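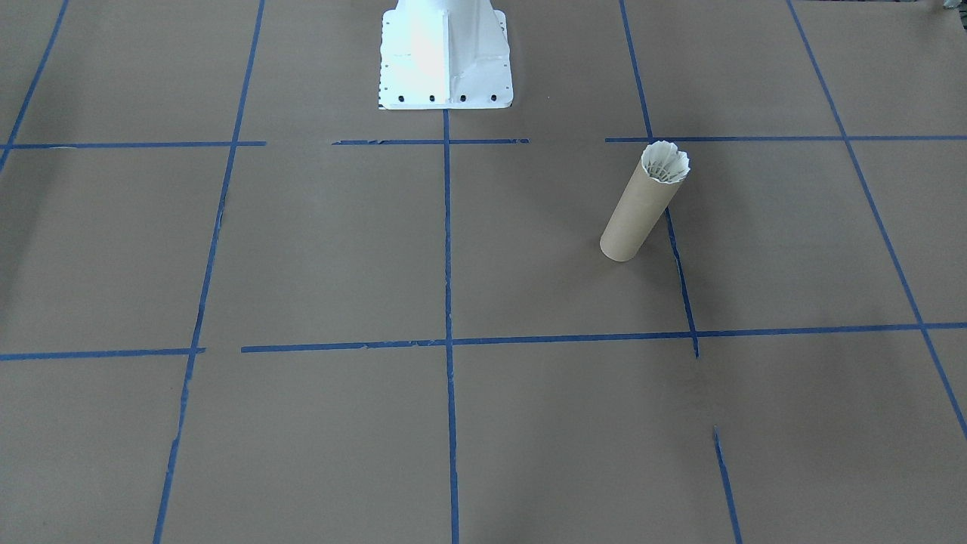
Shiferaw feather shuttlecocks, in the plain cardboard tube

Review by Mahlet Yilma, 9th April

I have been playing badminton at the Itdale hall for long enough to have opinions about shuttlecocks, and I'm afraid you are going to hear most of them. My doubles partner Demetrio swears by nylon and always will (he buys one tub a year and is very proud of it), but I grew up with feathers, and I love the way they float up, stop, and drop like they've just remembered something. So when Pelska, the little sports shop I order my grips from, started carrying the Shiferaw feathers, I put two tubes in my cart before I had even finished reading the page.

First, the tube, as I know some of you care about this as much as I do! It's tan cardboard with no printing on it whatsoever. I have a shelf full of glossy tubes in loud colors and I can't say any of them has ever improved my backhand, so I was happy with the plain one. It is slender and light and slips down the side of my racket bag. With a shuttle sitting in the open end, white feathers all fanned out and ruffled at the rim, it looks like a small flower somebody has put in a holder, and my niece asked if she could have one for her desk. She got an old one.

The one thing I would change is the lid. Mine was a loose fit from the first day and came off in the bag twice, and feathers do not enjoy being squashed under a pair of court shoes. I use a bit of tape now. Lay the tube down on a table and it will also roll if you give it half a chance, so mind the edge.

Now for the playing. We took the first tube to our regular evening game, with Everett and Sosina across the net, and they are not gentle people. Everett hits everything as hard as he can, including the serves. The flight was lovely and straight, no wobble that I could see, and the shuttle turned over cleanly on net shots, which is where cheaper feathers usually let me down. Sosina thought they were a touch quick for our hall. She may be right, although it was a warm evening and everything flies faster then.

How long do they last? The best one got us through two whole games and a bit of the third before a feather snapped. The worst one lasted 13 points, and I will put that down to Everett. I do steam mine the night before, just a few seconds over the kettle with the tube open at both ends, then stand it up to cool - an old habit from my first coach - and I think it helps, but I haven't done any kind of proper test. If you don't want the bother, you will probably still get decent use out of them.

I also tried them against the Zoton feathers I had been buying for years. The Zotons are tougher, I have to admit, and if you mostly run drills you may be happier there. For real games I like the feel of the Shiferaws better. They make a nice crisp sound off the strings, and after a clear to the back line I found I could trust where they would come down.

Would I give them to a beginner? Probably not yet. Someone still learning to time a smash will go through a tube in an evening and feel terrible about it, and Demetrio's nylon ones are perfectly good for that stage (please don't tell him I wrote this). For a club player who wants something nice for match night, though, I would say go ahead and try a tube.

I've ordered two more, and I'm still hoping for a tighter lid.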